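Is a white peg board with blue pieces worth making at home?
Posted by Stunus

I keep seeing these flat boards with holes and slots and a handful of blue parts to fit in them. People say a homemade one is as good as a bought one. I doubt it.

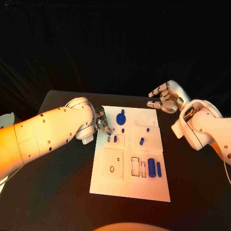 My last try was a sheet of scrap with four holes, and two of the pegs wobbled from the start. How snug should the holes be? And does the color matter, or is that just talk?

Duan
Color matters a bit. Blue on white is easy to see until you put a colored lamp over it – then the white turns pink and the faint outlines get hard to read.
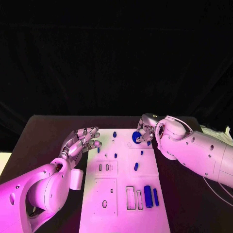
I would test under plain light first. As for fit, anyone who gives you one magic gap hasn't tried it with more than one shape. Cut a test hole in scrap. Round pieces forgive a lot, slots don't.
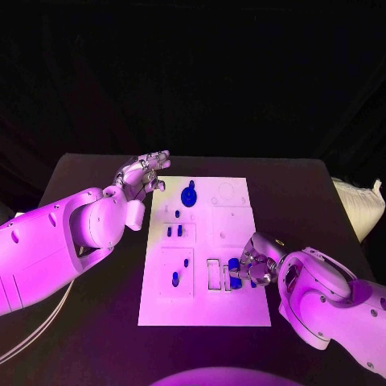

Blue cylinder in hand, near the lower right of the board.

Mine has had around 1000 fits and the slots went sloppy well before the holes did.

Jino
just buy one, life is short

Sonix
Not convinced by "just buy one." The one I bought slid all over the table. Whatever you get, put something grippy under it, and skip the knob unless you really want a turning part.

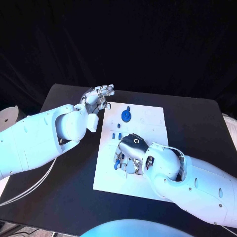 White board with small blue parts and a rotary knob.

I'd still sand the pegs before I recut any holes.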